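Chapter 7
Keeping Contact Safe: Rules for Arms That Touch Things

I used to think safety rules were mostly about speed. Then I spent a March at the Ketby workshop, reading all 171 pages of the house standard, and the longest section was on pressing — how hard an arm may push, on what, and who signs off on it!

We'll start with wiping a table. It's a job you've done a thousand times, so you already have a feel for it, and it raises nearly every question we need (force limits, loose cables, covers on the arm).

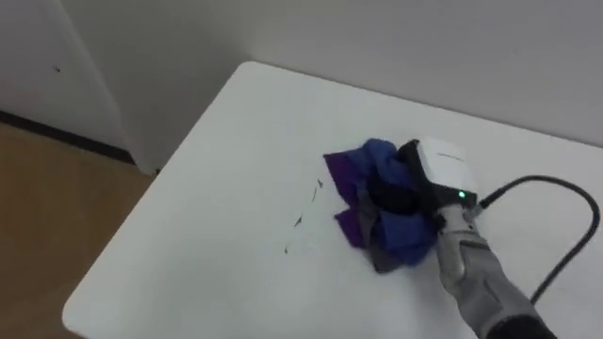
Section 7.1 covers force limits, and I'd keep a pencil handy for it. Cable routing comes next, in 7.2, along with the Kovine checklist I still use myself.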